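Since January I've been rewriting the handling rules for our robot cell at Grarkodia, and a few people have asked me to put them somewhere they can read without a login. So this is the long version, with the reasons I remember and a couple I've had to reconstruct.

The job is server teardown and rebuild. Old boards come in, we recover processors and memory, test them, and either put them back in a chassis or send them on. The arm does the repetitive part. A person still does the cables, and will for a good while yet.

## What we had before

Two documents that disagreed. One was the integrator's manual from Valtton, which covers guarding, stop categories and speed limits and says nothing useful about a CPU socket. The other was a bench procedure Hooman Nouri wrote for human technicians. It's a good procedure, but it assumes fingers that can feel a part catching. "Lift gently by the edges" is not an instruction you can give a motion planner.

I looked at the general robot standards first. You should too. They'll tell you how to keep a person from being hit, and that part isn't up for debate. They won't tell you how to keep a contact from being bent, so we had to write our own.

## The rules as they stand

**Power and static.** The supply cord is out and the chassis is bonded to the bench before the arm is enabled. Finger pads are checked for resistance to ground at the start of each shift and the reading goes in the log. If there's no reading, the cell doesn't run. Clean-looking pads don't count as a reading.

**Load plate first.** The arm does not approach the socket until the load plate is confirmed open. Confirmed means the wrist camera has seen it open from the approach pose. We used to accept the state flag from the previous step, and that cost us a board.

**Grip on the edges of the lid only.** No contact with the underside, ever, and no regrip over the socket. If the grip is off, the arm goes back to the tray and starts again.

**Read the marking before the move.** The model and S-spec code on the heat spreader have to match the work order. Leftover thermal paste makes this harder than it sounds. When the reader isn't confident, it asks a person, and the person types what they see. They don't press "accept".

**Vertical in, vertical out.** No sideways travel below clearance height. Clearance is set from the tallest thing near the path, and on most of these boards that's the memory slots and their latches, not the socket.

**Three tries.** After 3 failed placements the cell stops and calls someone. It was unlimited once. I don't want to talk about it.

**Cables are a keep-out.** Anything flexible is treated as if it could be anywhere in its reach. Hooman Safavi argued for modelling them properly, and he may be right eventually, but for now we tie them back or leave the area alone.

## What we log

Every pick gets a line: work order, part marking, grip width, peak force, who was on shift. We have 1,215 lines so far under the new rules. The force column has been the most useful by a long way. A bad seat shows up there well before the board fails its power-on test.

Wurard, who supply our trays, asked for the grip widths and we've shared those. The trays got better.

## Still open

I haven't settled the rule on memory modules. Some people here want them all pulled before the processor is touched. That gives more room but adds handling, and handling is where parts get damaged. At the moment it's left to the technician and noted on the work order. I'd like it to be a proper rule by the next revision.

The other open item is pad wear. We change pads on a schedule at present, and I'd sooner change them on a measurement. If you've got a method that works on dark plastic, send it to me.

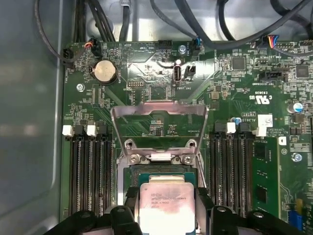 *Gripper at the socket with a Xeon E5-1630V3, load plate up.*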